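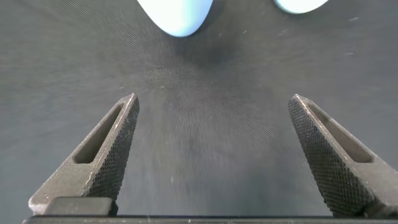 Close-up of a diamond-pattern grip against dark grey fabric.

Akarach dance practice app, reviewed
By Remzi Erdem
5 Jul 2026

I pay £9 a month for Akarach and have done since April. I'm putting that first as most of the reviews I read before signing up were written by people who'd been given a free year, and they all used the word "seamless".

If you've missed the adverts, Akarach teaches you idol choreography at home. You pick a song, a trainer on screen takes you through it in sections, and then you dance it back while your phone or laptop watches you and hands out a score. It's made by Trernell, who used to do a karaoke app that I also paid for and also stopped using.

The library

The front page promises 200 routines. The counter inside the app says 163. I wrote to support and was told that the larger number includes "upcoming and seasonal content", so you are being sold songs that aren't there. When I looked again last week the counter hadn't moved.

What is there leans heavily on older title tracks. Escobar fans do well and get nearly everything up to the second album. Fans of smaller groups will find one song if they're lucky, usually the one that went viral, usually chorus only. B-sides hardly exist. There's a request page where you can vote, but I can't see that anything from the top of it has ever been added, and the song at the top has been there as long as I've been a member.

The teaching

Some of this is good. The slowed-down view is smooth and doesn't turn the music to mud. You can flip the trainer so you're following a mirror, and the app remembers which way you like it. Looping eight counts takes two taps. I've learned three full routines, which is three more than I ever managed from fan-shot videos with somebody's arm in the way.

The trainers vary a lot. Morven Laing takes most of the Escobar songs and she's the reason I haven't cancelled. She tells you where your weight should be before she tells you what your arms are doing, and she admits when a bit is horrible. Another one just shouts "feel it!" through the bridge. I didn't feel it. I wanted to know which foot.

My other grumble is that the app teaches everything from the centre position. If you want to learn Sekar Wuisan's part - and plenty of us do, given he's carried every dance break Escobar has put out - you have to work it out yourself, because when he's at the side doing something more interesting the lesson stays in the middle. For group practice that makes the thing close to useless. Five of us tried it in a hall in Kiloddale and we all knew the same part.

The scoring

Right, the scoring. This is what the adverts are about and I don't believe a word of it.

I danced the same 40-second chorus over and over one evening, as evenly as I could, and the marks went up and down like a lift. I then stood fairly still and did only the arms. That got a better mark than my first proper go. My score dropped when I wore a baggy jumper and recovered when I took it off. My friend Triin Uibo teaches street dance to adults and has done for years. She got a lower mark than me, and I can promise you that no one with eyes would agree with that. She laughed, then got quite cross, then wanted another go.

As far as I can tell it checks whether your hands and feet are in the right place on the beat and not a lot else. Timing and placement count for something, of course. But anyone who has spent five minutes in a comment section during comeback week knows people will argue until morning over who is a "clean" dancer and who is a "good" one, and the app has settled the question by ignoring it. There's no sense of how hard a move is hit or whether you looked like you were enjoying yourself.

It wouldn't bother me if the score stayed private. It doesn't. There's a public board for every song, switched on by default, and the comments under it are as charming as you'd expect. People post their marks next to a clip of their least favourite idol and claim to have proved something. I saw one poor lad get piled on for a mark in the fifties on a routine that is plainly very difficult. You can turn the board off under Settings, then Community, then Visibility, and I'd do that before your first dance.

Bits and pieces

It drains a phone quickly, so plug it in. The laptop version is steadier but logs me out every few days. Downloads for offline use vanish after a fortnight. The free trial wants your card details and the reminder email that it's about to end went to my junk folder. Cancelling took a reader, Darius Lepik, two goes and a stern message, though when I tested it on a second account it went through first time, so perhaps they've fixed it.

No adverts once you're paying. I'll give them that.

Should you get it?

If you like the older Escobar songs and want somebody patient to break them down, pay for one month, learn what you came for and leave. Look up your group in the song list first, which you can do without an account if you scroll right to the bottom of the home page.

If you already dance, save your money. And if it's the score you're after, ask a mate to film you and be rude about it.

I'm keeping mine until I've finished the one with the floor section. My knees aren't keen and neither is the downstairs neighbour.

Rating: two and a half out of five. It would be three and a half without the scoreboard.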